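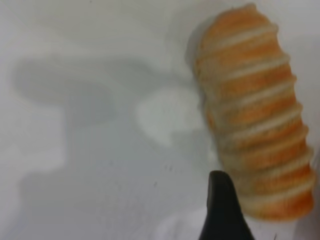
Ridged roll and gripper finger, packing bench.

Uvthorpe Bakery - Packing and Dispatch
Minutes of the staff meeting on the basket-packing arm
1 September 2023, upstairs break room

Chair: Fitriani Goh
Minutes: Rostislav Koubek
Also present: day packers, two from the night crew, dispatch desk, and the Florkosik representative for items 2 and 3 only.
Apologies: the Giraldo shop, who sent written comments (item 5).

1. Minutes of the last meeting
Agreed with one correction. The line saying staff "welcomed" the arm is to read "were told about" the arm. Fitriani said she had no objection to the change.

2. Florkosik presentation
The representative went through the plan. The arm picks up a roll from the table and puts it in a basket, the basket goes to the dispatch shelf, and the next basket is set out. At present a person sets out the roll, a person sets out the basket and a person takes the basket away. Asked when those three jobs would be done by the arm, the representative said they were "in scope for a later phase." Asked for a date, none was given.

The slide deck used the figure of 1,000 rolls a shift. A night packer asked whether that had been done anywhere or was a target. It is a target. I asked for the slide to be labeled that way before it goes to the owners and the representative agreed.

There was some back and forth about the ridged rolls. They are the ones the shops complain about, as the crust flakes along the ridges if you squeeze in the wrong place. Packers learn to take them near the ends and tell by feel when one is too soft to go out. The representative said the grip force can be set low. He was asked if the arm could tell a soft roll from a good one. He said it was not built to judge quality and that this would "remain with your team." It was pointed out that our team does its judging by picking the rolls up, and that this is the part being taken away.

3. The bench setup
One basket, one roll, a clear white table. Most of us have now been down to look at it and the general view was that it is tidier than any bench we have ever worked at.

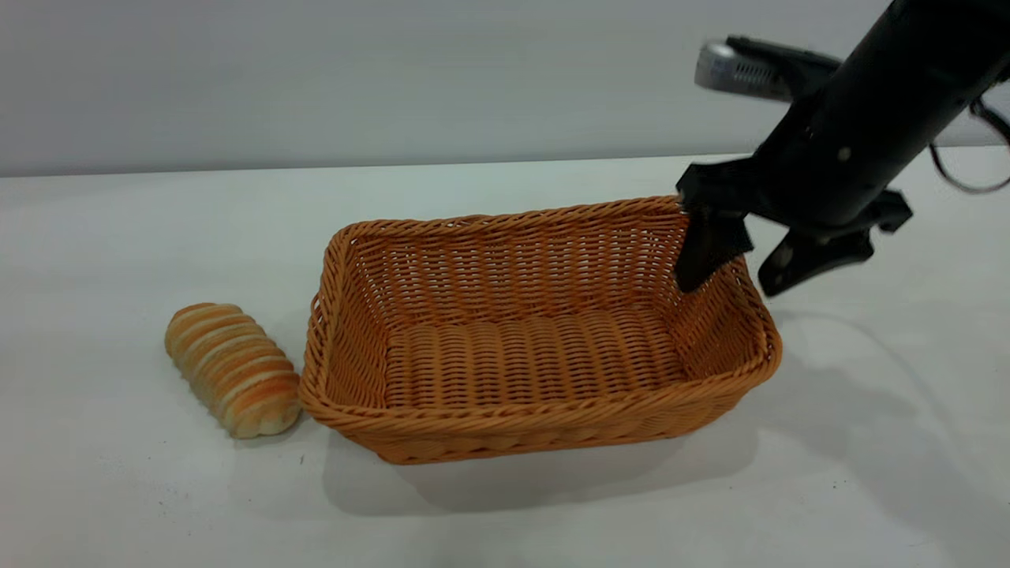

The representative said a clear table helps the camera and that clutter could be added step by step. Dispatch asked what counts as clutter. Flour, paper, a second basket and somebody's sleeve were all mentioned. He could answer for the second basket and not for the others.

Baskets: the arm has been set up for the woven kind with the braided rim. We also use flat trays, and the Utberg orders go out in whatever Utberg sends back to us, which varies. Each new container would need its own setup. Nobody from Florkosik has been told about Utberg. Fitriani will send them the list.

A day packer asked if one of the fingers could catch on the rim. The representative said the approach path is planned to clear it. She asked what the arm does if it doesn't clear it. It stops and waits for a person. She asked which person, and that question was carried over to item 4.

The representative left at this point.

4. What changes for us
Fitriani read out the draft job descriptions. "Packer" becomes "packing operator." The operator sets out product, watches the arm, clears stops, wipes down the gripper between product types and checks the finished baskets. Hourly rate stays the same.

Points raised:

Watching is tiring in a different way. Several people said they would sooner pack than stand next to something that packs. One of the night crew used to mind a wrapping machine elsewhere and said the hours went very slowly and you still got the blame when it jammed.

Headcount. Management's note says no jobs will be lost "as a result of the trial." Staff asked for the same sentence without the last five words. Fitriani said she could not give that and would not pretend to. This was appreciated, though it did not settle anything.

Rotation. If one person is stuck on the arm all shift they will lose their hands for the fast work, and there is still plenty of fast work before the morning vans. We want the arm duty swapped every 2 hours. Fitriani agreed to this for the length of the trial.

Training. The offer is a single session lasting 29 minutes, as a video. The meeting thought this was short for a machine we are expected to restart ourselves. Request for someone from Florkosik to be on site for the first week of night shifts, since the day shift has all the visitors and the night shift has all the stops.

Cleaning. No one could say which of the fittings on the gripper can be washed and which only wiped. There is a cable on the arm as well, and it was asked how crumbs would be kept off it. To go to Florkosik in writing.

My own comment, which I was told I could put in: we have been shown how the arm might save time on the one step that was never slow. The slow part of our night is late orders and missing trays, and I have not seen a slide on either.

Against that, two people wanted it noted that their wrists hurt by the end of a week, that they have said so for a long time, and that if the arm takes even part of the lifting and placing they will be glad of it. Agreed this is fair and that it should be in the report along with the complaints.

5. Written comments from Giraldo
They want to know whether rolls will still be placed ridge side up in a neat row or just dropped in, as customers see the basket on the counter. Not known. They also asked if the price goes up. Not for this meeting.

6. Trial terms
After discussion the following was put to a show of hands and carried, with 2 against:

The trial may go ahead on ridged rolls and woven baskets only.
Stops are written in the log by whoever clears them, with the time it took. The log stays with us and Florkosik gets a copy.
Broken or flattened rolls are kept aside and counted at the end of each shift, hand-packed ones too, so there is something to compare with.
Setting out and taking away baskets is counted as labor in any figures shown to the owners.
Review in January, before anything is signed.

7. Any other business
The break room kettle. Dispatch has been asking since spring. Fitriani will buy one.

Actions
Fitriani Goh: container list to Florkosik; rota for the arm; night cover request; kettle.
Rostislav Koubek: cleaning questions in writing; log sheet; reply to Giraldo.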